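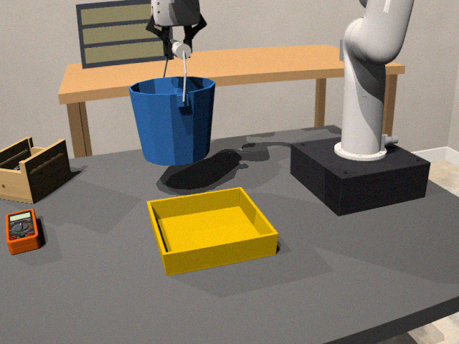 My front steps face north, and from November until well into spring they're a public hazard with a doormat on top. There are 5 of them, poured concrete, and the landlord's position is that ice is weather and weather isn't in the lease. I've been using salt. The salt is eating the concrete, the dog walks on it like it's a personal insult, and my one good pair of boots now has a tide line. I'd like to switch to sand. What I'm prepared to haul up and down is a plain blue bucket with a thin metal handle and a wide open mouth, and that's the limit of my ambition. I don't own a spreader and I have nowhere to put one.

So: does plain sand do anything on real ice, or does it just make the ice look beachy? Can it live outside on the porch, or will I end up with one 50-pound sand popsicle? And how do people keep from tracking it through the whole house? I rent, so nothing involving drilling, heated cables, or "just re-pour the steps," which is what my father-in-law suggested before going back to his sandwich.

Hrefna Kárason
Trerum, upstairs half of a duplex

3 replies, oldest first

stepsitter_vass

Just use Flovolen pellets. Works great. Been using them for years, never had a problem.

Kolbrún Hviid

The person above has clearly never had a dog or a landlord. Pellets are fine, but they're still a melter, and you asked how to stop melting things.

Sand does work, with the caveat that it does one job. It gives your boots something to bite on. It won't melt anything at all, so if you throw it on top of three inches of snow you've made a layer cake, and you'll go down on the layer underneath. Shovel first, right down to the ice, then sand. If it snows again, shovel again and sand again. I know. I live here too.

Get coarse sand. Play sand is the stuff everyone buys because it's by the door at the hardware store, and it's washed and rounded so that children can sit in it. On ice it behaves a bit like ball bearings. You want whatever is sold for mixing concrete, or the bags labeled traction sand, which tend to be the same thing with a snowflake printed on the front and a higher price.

Keeping it from freezing is mostly a matter of how damp it was when you brought it home. Bagged sand can be wetter than you'd think. Spread it on a tarp in the basement for a few days and turn it over when you remember. Once it's good and dry, it'll stay loose in pretty brutal cold as long as it has a lid. Old-timers mix in a little salt, and a couple of handfuls won't hurt the dog's feelings much, but try it without first.

Don't fill the bucket to the top, either. A full bucket of sand weighs as much as a sullen toddler, and you'll be carrying it on ice, which is the whole thing you were trying to avoid. Put a few inches of sand in the bottom, stick the scoop upright in it so the handle pokes up past the rim where you can grab it in mittens, and leave the rest of the supply indoors. Stand the bucket in something shallow while you're at it. A low square tray like the yellow one is plenty, and the grit you spill goes in there and then back in the bucket.
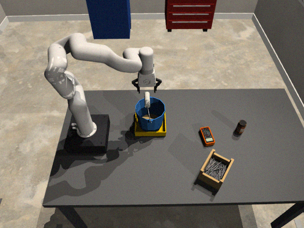
Tracking it indoors

This is the real price of sand, and you'll be paying it until May. Two mats, one outside and one inside. The outside one should be the ugly rubber kind with holes. The inside one should be something you don't love. I have a Skilico, bought on clearance, and I don't love it at all.

Boots come off on the inside mat, full stop, including guests, including the guest who says he'll only be a second. Sweep the mat dry, don't mop it. Wet sand on a wood floor is sandpaper with a head start. Your lease may have opinions about the floor even if it has none about the steps.

In spring, sweep the steps before the first big rain or you'll be relocating all of it to the storm drain. I save mine and use it again the next winter. My neighbors find this funny. They have also borrowed it.

ragnhild19

Agree with most of this, but check whether your town gives sand away. Ours has a pile behind the fire station, help yourself, bring your own shovel. It's filthy and has leaves in it and once I got a whole glove. Works the same.

Also put it down at 9 at night if there's been any thaw during the day. Everybody waits for morning, and morning is when you're holding coffee.

And email the landlord a photo of the steps each time they ice over. He won't do anything. But you'll have the emails.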